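Interim progress report to the Undik programme office
Project: Mixed-item clearing for household and shop-floor use
Prepared by: Wondimu Gebreyes, Kivmont
Date: 2019-05-18

1. Scope of this report

The report covers work package 2, picking from an open bin, and the first part of work package 3, placing and sorting. Work package 1 was closed in February and is not discussed except where its results changed our plans. Spending is within the agreed profile. One deliverable is behind schedule and is dealt with in section 5.

The question set by the programme was whether a general-purpose arm can take over the tidying and refilling tasks that currently need a person: clearing a toy box, emptying a cutlery drawer, restocking a small-parts shelf from a tote. Our answer at this stage is that it can do parts of these tasks under supervision, at a speed no household or shop would accept.

2. Work carried out

The bin was chosen as the common element. Almost every chore on the original list includes a step in which one item must be taken from among others that lie at odd angles and close to a wall. We reduced this step to plain rectangular blocks of two lengths in a sheet-metal bin with sloping sides. The sloping sides matter, as items tend to slide back towards the floor of the bin when they are dropped or knocked.

Each trial begins with the blocks tipped in by hand. The arm is then given a colour and has to remove one block of that colour without pressing any other block against the bin. A trial counts as a success only if the block is lifted clear and held until the arm reaches the hand-over point. In the period we ran 1,844 trials. Of these, 165 were stopped by the operator, mostly on contact force, and are counted as failures. 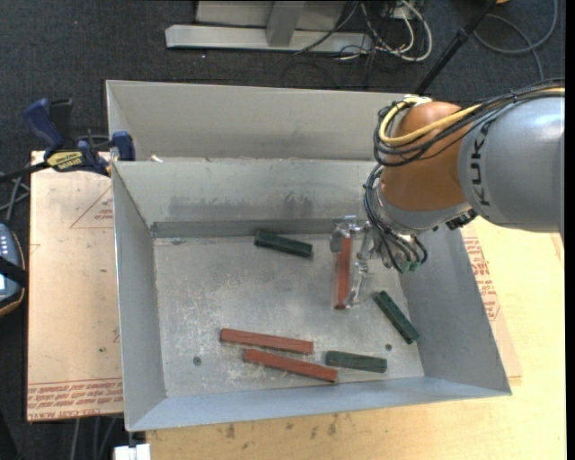

Figure 1. Bin-picking cell with a red block at the gripper. Three green and two further red blocks are in the bin.

The arm is a standard KUKA unit and was not modified. The clamp at the bin edge was retained after the Magaña review, which found that small movements of the bin were being recorded as errors in block position. Results taken before that review have been kept separately and are not used in the figures given here.

3. Results

Picks from the open floor of the bin are now dependable. Neither length of block gives much trouble when there is clearance on both long sides. The shorter green blocks were expected to be harder, having less length to grip, but the difference was too small to report.

Three conditions account for most of the remaining failures. Blocks lying along the foot of a wall leave no room for the finger on that side. Two blocks nearly parallel and close together are sometimes read as one. Blocks resting partly on a slope are found correctly but rotate as the gripper closes, and are then held off-centre. Off-centre grips are not always lost, but they make the placing step unreliable.

Scratches and scuffing on the metal gave false edges in the early runs. This was reduced by changing the lighting and by rejecting any edge that has no height. We have not tried a coated bin. The programme's interest is in ordinary containers, and ordinary containers are marked with use.

4. Relevance to real chores

Naldale, our shop-floor partner, supplied 111 stock items for comparison. These were boxed fasteners, tubes of sealant, brush heads and similar goods. Boxed items behaved much as the blocks do. Tubes were picked but deformed. Brush heads tangled with one another and were withdrawn from the set after the first week.

Household items are further off. A drawer of cutlery combines thin, shiny and overlapping objects, each of which is a known weakness of the present system. Soft items have not been attempted. We would advise the programme office against any public statement that refers to laundry, toys or kitchen work on the strength of the block trials.

Speed is a separate matter. The arm spends longer deciding on a grip than making it. A person clears the same bin in the time the arm takes to remove one block. Part of the delay is deliberate, as force limits are set low while people are working beside the bench.

5. Delays and risks

Deliverable 2.3, the wall-contact strategy, is late. The first approach was to push the block away from the wall before picking, and this too often disturbed its neighbours. A second approach, tilting the wrist to follow the slope of the wall, is in test. Cable routing at the wrist limits how far it can tilt, and a shorter loop is being made up.

The main technical risk is that the grip planner has been tuned to straight-sided objects. If it does not carry over to the Naldale items, the placing work will have to be cut back to boxed goods only.

6. Next period

Complete the wall-contact tests and issue deliverable 2.3.
Repeat the Naldale comparison with the boxed items and tubes.
Fit the revised wrist cabling and re-check the tilt limits.
Begin placing trials into a divided tray.

No change to the budget is requested. We ask the programme office to confirm in writing that deliverable 2.3 may be moved into the next reporting period.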